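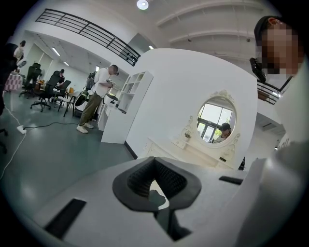

Cerstead Residents' Association
Minutes of the March meeting

The meeting opened at 7 p.m. with Dirk Willems in the chair. Jasper Wuyts took the minutes. The minutes of the previous meeting were approved with one correction: the item on street lighting should have referred to Astinar Lane.

1. Bus service
The chair reported on correspondence with the bus operator regarding the evening timetable. The operator has confirmed that route 19 will continue to stop at Nuchit Square until the end of summer. Members asked that the shelter on the north side be repaired before the new timetable begins. Mr. Wuyts will write to the town office.

2. Drainage on Astinar Lane
A letter was read from the household at number 77 concerning standing water at the foot of the lane after heavy rain. It was agreed to request an inspection of the storm drain. A member noted that the same request was made last spring and received no reply. The earlier letter will be attached.

3. Summer fair
The fair will again be held on the Plullex field. Stall fees remain unchanged. A proposal to move the music to the lower end of the field was discussed at length and put to a vote. The motion carried, with 4 members opposed. The sound permit must be renewed before bookings are accepted.

4. Other business
The hedge along the school path was raised again. The matter was held over until the owner has responded.

The meeting closed at 8:40 p.m. The next meeting will be held in May.

12 shares | 0 comments

Recent items
Minutes of the January meeting
Summer fair: stall application form
Changes to leaf and brush collection
Nuchit Square parking survey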